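From: Elin Lloyd
To: lab-visits list
Subject: Re: Open afternoon at Serkholm

Gwion Mostyn wrote:
> Is the arm demo still on in June? I have 11 people
> asking, and two of them want to see it up close.

Yes, still on. Each slot runs 45 minutes and Unnur Hviid will be at the controls.

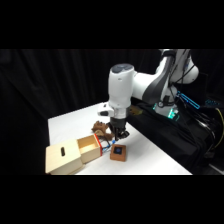

The arm over the demo table, with the bear, the open drawer and the button block.

Please send me names by noon — the door list closes then. Parking is behind the Lewis building.

Elin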